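Tamuno Desk Drinks: README

Hi, and welcome to the folder. I'm Ama Fiadzo and I keep this thing tidy (mostly). Before I looked after data I spent years on the front counter at Kasbridge, fetching drinks and folders for people who were stuck on the phone, so when Plakon asked for someone to write up the drinks task I put my hand up fast. Expect more opinions in this file than you usually get in a README!

Last updated August 2023. Read this file before you read the spreadsheet. Please.

What's in here

200 episodes of a humanoid robot handling a bottled drink at a desk. Each one has head camera video, video from a fixed camera in the room, joint readings for both arms and hands, and a plain text note from whoever was running the session. The notes are my favorite part. Some are one word ("fine") and some go on for a page about the cap.

There are also 17 longer sessions in the folder called extras, where the operator just kept going without stopping between attempts. They aren't split up and I don't plan to split them up, but if you do it, send me your cut points and I'll add them with your name on them.

The task

Get hold of the bottle at the desk, lift it, set it down upright, let go. That's the whole job. At Kasbridge the same job happens all day long, with a person on a call at one end and somebody like me at the other end, trying to put a drink down where an elbow won't hit it.

The head view is the one most people train on, and it gets in nice and close to the grip.

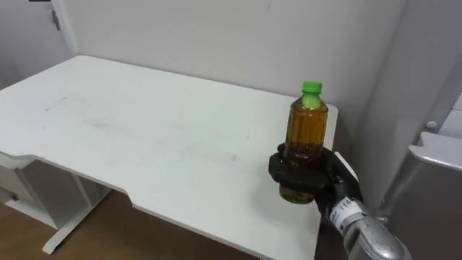 Head camera: black right hand around the bottle of tea-coloured drink, held just over the desk.

Look at where the fingers close. They go around the middle, on the ribbed part, and that's the grip we ask operators for. Up by the shoulder a full bottle wants to swing, and down low the fingertips get too friendly with the tabletop. If you pick your own subset, the column grip_height has "mid", "high" and "low" in it, typed by hand, so watch out for the odd capital letter. (I've fixed all the ones I found. I haven't found all of them.)

How the episodes are labeled

Every episode gets one of these in the outcome column:

placed: bottle upright, hand open and away
tipped: bottle ended on its side, wherever that was
held: the episode stopped with the bottle still in the hand
missed: the hand closed and didn't get it

Please don't lump "held" in with the failures. Plenty of those were stopped by the operator on purpose, and the notes say so. A team at Plosico counted them all as drops in their first pass and wrote me a rather worried email.

What the people at the counter think

This part isn't in most data cards, and I had to argue a bit to keep it. The folks who'd work next to a machine like this should get a say in what the labels mean, so in March I took a stack of clips back to my old coworkers and we watched them over lunch.

The first thing they asked for was time. The spreadsheet said "success" and they said sure, but I'd have gotten up and fetched it myself by then. So there's now a column called wait_seconds, which runs from the start of the reach to the hand coming clear, and I'd love for more people to use it.

The second thing was reach. An arm held out at shoulder height takes up a lot of room in a small office, and everybody who watched the fixed camera clips started talking about where they'd put their chair. One of them has a desk beside the copier and she was not thrilled. I've added a note to the wish list about recording with a chair pulled up, with somebody's bag on it, the way desks really are by three in the afternoon.

And then there was the question I used to ask myself, about what happens to the person who did the fetching. I can only tell you about my own case. I didn't mind handing over the drinks run one bit. I did mind that nobody had planned what I'd do with the hour, and it got filled with phone calls before I'd even asked. If you're bringing automation into a place like ours, sit down with the people first and write down what the freed-up time is for. Then stick to it! A robot that carries tea is a small change on paper and a pretty big one if walking around the building was the nice part of your day.

The fixed view is the one to show your coworkers, by the way. You get the robot's body along with the hand, and it's much easier to talk about space.

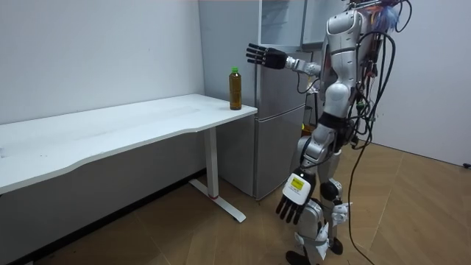

Fixed camera: one arm out toward the bottle, hand open; the other arm down at the side.

Tips for using the fixed view

The arm can hide things. In some clips it passes in front of the refrigerator door, and if you're running any kind of background matching you'll want to allow for that. The bottle is see-through with a brown drink in it, so depth tends to get patchy on the body. The green cap is the easiest thing to track and most of my own scripts just look for that.

Size and format

Head video and fixed video are separate files with matching names. Clips are cut to 500 pictures each, and shorter ones are padded at the end with the last picture repeated. If your model thinks the robot loves standing perfectly still, check your padding mask. The full download is 700 gigabytes, so maybe don't start it on the office wifi like I did.

Known problems

The notes use "left" and "right" two different ways, depending on who was writing. The robot's own right is the correct one.
A few notes belong to the episode before. They're marked shifted.
wait_seconds is blank for everything in extras.

Wish list

Mugs. Everybody asks for mugs.
A cluttered desk, with papers and a keyboard.
A second pass on labels by people who've done counter work.

Found a mistake? Put the episode name in the subject line and send it to me, Ama, at the Tamuno project desk. I go through the inbox every morning with my coffee.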